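Viveo Phone Trade-In and Repair Program: Frequently Asked Questions

Last revised in July. These answers apply to all Viveo handsets purchased in the United States from Viveo or from an authorized Stendellow store.

General

Which phones are covered by the program?
The program covers the Viveo Gazi, the Viveo Gazi Plus and the Viveo Mimthorpe in all storage sizes. Phones imported from other regions are not eligible, even if the model name is the same. The region code is listed under Settings, About Phone, Regulatory.

Do I need the original receipt?
A receipt is required for warranty repairs. It is not required for trade-in, provided that the serial number has not been reported lost or stolen.

Can I use the program if my phone is still being paid off?
Repairs are available at any time. A trade-in can be accepted only after the remaining balance has been paid to the carrier or lender.

Trade-In

How is the value of my phone determined?
An online estimate is given when you enter the model, storage size and condition. The final value is set after inspection. The highest credit currently offered is $385, for a Mimthorpe in excellent condition with the largest storage option. A Gazi Plus in the same condition receives up to $309.

What happens if the final value is lower than the estimate?
You will receive the new figure by email and may accept or decline it. If you decline, the phone is returned to you at no charge. Offers that receive no reply within 14 days are treated as accepted.

How must I prepare the phone?
Back up your data, sign out of your Viveo account, turn off the device lock and perform a factory reset. Remove the SIM card and any memory card. Cards left in a device cannot be returned.

Should I send the charger and case?
No. Accessories do not add to the value and will be recycled.

How is the credit paid?
Credit is issued as a Viveo store balance or as a refund to the card used for a new purchase. It cannot be paid in cash at a Stendellow store.

Repairs

How long does a repair take?
Screen and battery replacements are normally finished within 4 business days of arrival at the service center. Main board repairs may take longer, and you will be notified if a part must be ordered.

My phone shows error code 1406. What should I do?
Code 1406 means that the phone has stopped charging because the battery reported a temperature outside its safe range. Unplug the charger, remove the case and let the phone rest at room temperature for one hour. If the code appears again, request a battery inspection and do not continue charging the phone.

Will my data be kept during a repair?
Viveo does not guarantee that data will be kept. Customers are asked to complete a full backup before sending any device.

Does a repair by another shop void my warranty?
A repair by another shop does not by itself end the warranty. Damage caused by that repair is not covered.

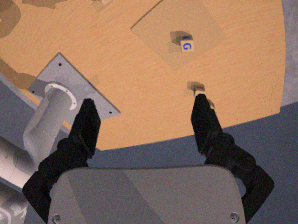
Shipping and Contact

Who pays for shipping?
Viveo provides a prepaid label for trade-ins and warranty repairs. For repairs outside the warranty, the shipping fee is shown before you confirm the request.

May I bring my phone to a store instead?
Yes. Any authorized Stendellow store can accept a phone and forward it to the service center. Please bring photo identification and your request number.

How can I check the status of my request?
Sign in to your Viveo account and select Service Requests. Status information is updated each business day by 6 p.m. Eastern Time.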